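Finish Carpenter, Installed Millwork

Rilora Interiors
Location: Niststead shop, with site work across the Dalen area
Reports to: Installation Supervisor
Status: Full time, hourly
Openings: 3

Position

Rilora builds and installs wood interiors for offices, libraries, clinics and small hotels. The finish carpenter works from approved shop drawings and installs wall panels, built-in shelving, counters, doors and trim. Most of the work takes place in buildings that are complete apart from their interiors. Some of it takes place in buildings that are open to the public, and shifts on those jobs begin after closing.

The first assignment for all three openings is the Gudaleo building, a former insurance office being converted to a public reading room with staff offices above. The contract covers 282 panels, the built-in shelving on the ground floor and all door casings. Work on site starts in September. Carpenters hired for this project stay on the regular crew when it closes out.

Duties

Read shop drawings, cut lists and panel schedules, and report conflicts with field conditions before cutting.
Lay out reference lines with a laser level and transfer them to walls that are out of plumb.
Scribe panels and trim to uneven floors, ceilings and masonry.
Install concealed clips and cleats at the spacing shown on the drawings.
Hang doors and fit hardware.
Keep daily records of panels set, panels rejected and hours by area code.
Load, unload and stage material. A full panel is a two-person lift.

Material handling and appearance standards

Panels for clear finish are sequenced at the shop and marked on the back edge. The installer is responsible for keeping the sequence. A panel set out of order is treated as a defect even when it is flat, level and undamaged, and the run is taken down to the point of the error.

Grain direction is shown on each elevation by an arrow. Where the drawing gives no arrow, ask. Plain faces with few features are the hardest to match, and a pale board with fine lines will show a reversed neighbor from across a room once the lights are on. Candidates should be able to look at a loose board and say which way the grain runs, where it departs from straight, and whether it can sit next to the last one set.

Material is not leaned against finished walls. Saw stations are set up outside finished areas unless the supervisor has approved dust collection in writing. Shoes or covers must be clean before stepping onto new flooring.

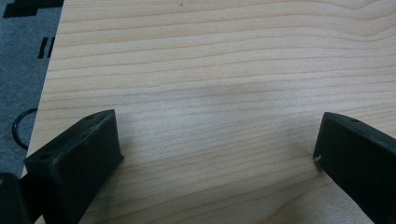 Required qualifications

At least 4 years of paid experience in finish carpentry, cabinet installation or architectural millwork. Shop time counts for half.
Accurate work with a track saw, miter saw, router, block plane and scribe.
Ability to read plans and elevations at common architectural scales.
Ability to lift 50 pounds alone and to work on ladders and rolling scaffold.
A valid driver's license.
Own hand tools. A tool list is sent with the interview notice. Rilora supplies stationary tools, lasers, blades, bits and fasteners.

Preferred qualifications

Experience with veneer panels and sequence-matched work.
Experience in occupied buildings.
Current aerial lift card.
Touch-up skills with wax, stain markers and spray lacquer.

Hours and pay

The standard week is four ten-hour shifts, Monday through Thursday, starting at 6:30 a.m. Saturday shifts are scheduled when another trade has delayed access, are paid at time and a half, and are assigned by rotation. Pay is set by the skills test and by documented experience, and the rate is stated in writing with the offer. Travel from the Niststead shop to the site is paid time. Travel from home directly to the site is not. A yearly tool allowance of $300 is paid after the first 90 days.

Medical and dental coverage begins on the first of the month following hire. Paid leave accrues from the first shift.

Skills test

Applicants who pass the first interview take a paid test at the shop. It takes one morning and has two parts. In the first, the applicant scribes a panel to a prepared uneven surface. In the second, the applicant fits a mitered casing around an opening that is out of square. Both parts are checked with feeler gauges. Drawings are handed out at the start, and questions about them are allowed at any point.

How to apply

Send a resume and a short list of completed projects to the Rilora office in Niststead, marked "Installed Millwork." For each project, state the type of work, the size of the crew and which part was yours. Photographs are useful but not required. Do not send original certificates.

Applications are reviewed in the order received until all openings are filled. Applicants who are not selected are kept on the call list for later projects unless they ask to be removed.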